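首页 日记 相册 留言 关于
搜索本站 请输入关键词 搜索

2018-11-14 星期三 晴

今天终于把夹爪从头到尾收拾了一遍,高兴得晚饭都忘了热!

事情要从十月说起。那时候我就觉得手持的这只夹爪有点不对劲,松开的时候总要顿一下才回位,录出来的轨迹里全是小台阶。我一直以为是手抖,还专门练了好几个晚上的稳手(现在想想真好笑)。上个礼拜把数据发给 Akihiko Arai 看,他只回了一行字:去看导轨,别看手。

于是早上吃完饭就开工。先断电,再把两片指尖拆下来,螺丝按顺序排在小碟子里。指尖的橡胶垫磨得比我想的厉害,左边那片内侧已经发亮了,手指一摸滑溜溜的。导轨里面更精彩,一层灰加上旧油,结成了泥一样的东西。用棉签蘸酒精一点点往外带,换了一根又一根,到后来滑块自己就能顺着斜面溜下去,那个手感,太舒服了,我来回推了好多遍。

上油用的是 Shibata 的那支细管,我特别喜欢它的针头,能伸到滑块底下去。只点了2滴,多了会吸灰,这是从 Nassoro Massawe 那里学来的。他在 Plornthorpe 修过好几年的分拣臂,说自己见过的卡死的导轨,一大半是油太多闹的。

装回去以后是镜头。鱼眼的边缘最爱积指纹,我每次拿夹爪都会不小心碰到,所以干脆把检查镜头写进了步骤里:先吹,再用布从中间往外转着擦,然后接上线看画面,四周一圈都得清楚才算过关。
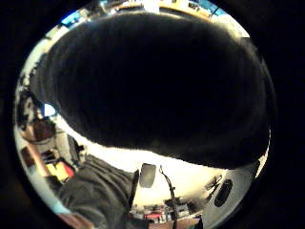
手凑到镜头跟前,周围弯成一圈的是房间。

擦完接着理线。这件事我拖了很久,今天兴致高,索性一起做了。信号线原来是硬拉着走的,夹爪一转就绷紧,插头那里受力,时间长了肯定要松。现在我在接口后面留了一个小弯,用魔术贴轻轻绑住,手腕怎么翻都不会拽到插头。绑带不能勒太紧,上次给 Wendau 那台机器理线,我就是勒过了头,外皮压出一道印子,心疼了好久。

然后是标定,最有意思的部分!我写了个小脚本,让它记录手指张开和合拢两头的读数,以前每次都要手工抄在本子上。全开的位置读一次,全合的位置读一次,中间夹一块量块再读一次,总共3个点,连起来看是不是一条直线。清理之前,中间那个点老是偏下去一截,我还怀疑过编码器,差点就下单买新的了。今天再跑,三个点乖乖地排在一条线上,我当场喊了一声,隔壁的狗都跟着叫。
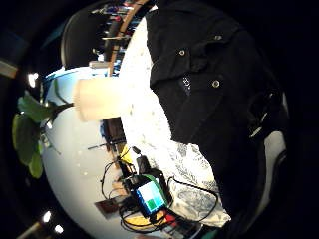 接下来是跑耐久。我给自己定的规矩是,每次拆过导轨都要开合100次再说“修好了”。一边数一边听声音,前面十几下还有一点点沙沙的,大概是新油没铺开,后来就安静了,只剩下滑块到头时很轻的“嗒”一声。我爱听这个声音,比什么都让人放心。跑完再读一次三个点,和先前的几乎一样,记在本子上,旁边画了个大大的勾。

橡胶垫这次没换,只是把左右两片对调了,先让它们磨得均匀一点。Bota 的备件已经问过价,等下一批一起买。在本子上给自己写了一条:累计开合到500次,拆开看一眼垫子,同时摸一摸导轨口有没有灰。以前我都是坏了才想起来修,从今往后要改。

还剩一个小毛病,扳机的回位弹簧偏硬,捏久了食指发酸。Nassoro 建议剪掉一圈,我有点舍不得下手,想先找一根软一号的试试。抽屉里应该有从旧笔上拆下来的,明天白天光线好的时候翻一翻。

晚上把读数的曲线发给了 Akihiko,他回了一个大拇指,又问我导轨的泥拍照了没有。没拍!早就擦干净扔掉了,真可惜。

面还在锅里,我去热一下。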